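Isus open day – is it ok for kids, and do you have to book?
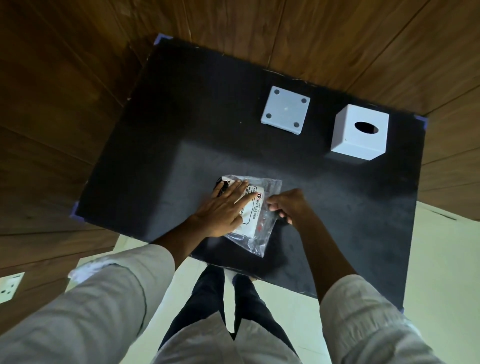 So my two are 8 and 11 and robot mad, and we're thinking of the Monday session at the Nillham building. My sister went last time and said you get to try one of the tables yourself, the tissue packet one, where you do the job by hand first and then see how the arm manages it. Is that open to kids? And is it worth the drive from Saithong – 57 miles each way for us?

Thanakorn Phetsri
We took our daughter (she's 9) and she loved it! They let her have a go at the bag table, both hands, no rush at all. Getting hold of that slippery plastic is harder than you'd think, so I felt a bit better when the arm was slow too. The demo runs 55 minutes and the talk at the start drags. Book ahead, we saw people turned away at the door.

zorlow_fan
yes its free. parking is bad

marnie55
Go for the 4 o'clock one if you can, it's quieter. No food inside, so bring snacks for the car.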